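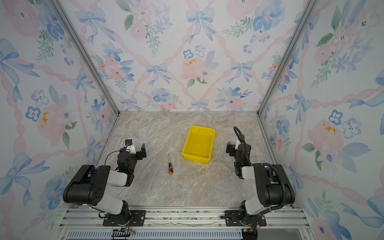 Geeta Vashisht wrote in to say her lentils never go soft, no matter how long she leaves them on, and could it be the tomatoes?

Blog > Kitchen Notes > Beans & Lentils

I think it could, Geeta! I did the same thing all through March (a whole pot, two evenings in a row, crunchy as gravel) before I started holding the tomatoes back until the lentils were tender. Now I simmer 207 grams of brown ones in plain water with a bay leaf, and only then stir in the tomatoes, the cumin and whatever greens are wilting in the drawer. Old lentils can be stubborn too, so do check the back of the cupboard.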